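**Bistine opens its spare-room program to every household in Rimville**

RIMVILLE, November. Bistine, the home-sharing service that has been matching older homeowners with students and new hospital staff since it began as a card file on a kitchen counter, is opening its doors to the whole of Rimville this month, and everyone on the team is tickled to be able to say so at last.

Until now the program has run only in the De Haan district, where it has placed 70 lodgers with local families over two school years. Starting this month, any homeowner within the town limits who has a spare bedroom and a bit of patience can apply to host, and any student, trainee or new arrival with a job in town can ask to be matched.

"We kept getting calls from people three streets over the line who had a perfectly good room and wanted to know why they couldn't join," said Wen-hsiung Lam, director of Bistine. "I got tired of telling them no, and I think they got tired of hearing it, so we sat down over a long winter and worked out how to say yes."

Rooms in the program don't need to be fancy. Bistine asks for a door that closes, a window that opens, a proper bed, a lamp and somewhere to put a glass of water at night. Plenty of hosts start with a room that has been full of sewing patterns or tax papers for years, and the Bistine office is happy to talk through what to keep and what to move along.
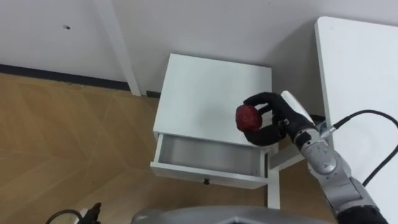 Lodgers pay a set contribution each month and agree to a few hours of everyday company or help, which might mean carrying in groceries, walking a dog, or sitting down to supper on the nights the homeowner would otherwise eat alone. Both sides put their wishes in writing before move-in, and a Bistine coordinator stops by 14 days later to ask how it's going and to smooth over anything that has come up (it's nearly always the thermostat, or who gets the shower first).

Hosts who join before the end of the year will also receive a room grant of up to $900, paid for by the Rutard Fund, to spend on whatever the room is short of. Past hosts have used theirs on mattresses, curtains, a second set of keys, and in one case a very sturdy bookcase that the lodger ended up building with his host's granddaughter on a rainy afternoon.

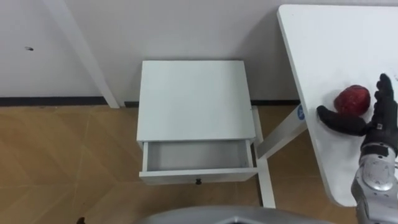

Habibur Fakir, who coordinates matches for Bistine and was himself a lodger in the De Haan district while he finished his nursing course, said the first conversation matters more to him than the room does.

"I ask people what they have for breakfast and what time they like the house to go quiet," Fakir said. "You learn a great deal that way. My own host liked the radio on at six in the morning and so do I, and we still have coffee together whenever my shifts allow it."

The wider program has room for up to 1000 registered households, and applications will be read in the order they come in. Homeowners and lodgers alike are warmly invited to an open evening at the Bistine office on the ground floor of the De Haan Building, beginning at 6:30 p.m., with soup, bread and plenty of time for questions. Dates for the open evenings are posted on the office door and at the Rimville library desk.

**About Bistine**

Bistine is a nonprofit home-sharing service based in Rimville. It interviews, matches and supports homeowners and lodgers for stays of three months or longer.

**Media contact:** Habibur Fakir, Bistine, De Haan Building, Rimville. Interviews with current hosts and lodgers can be arranged on request.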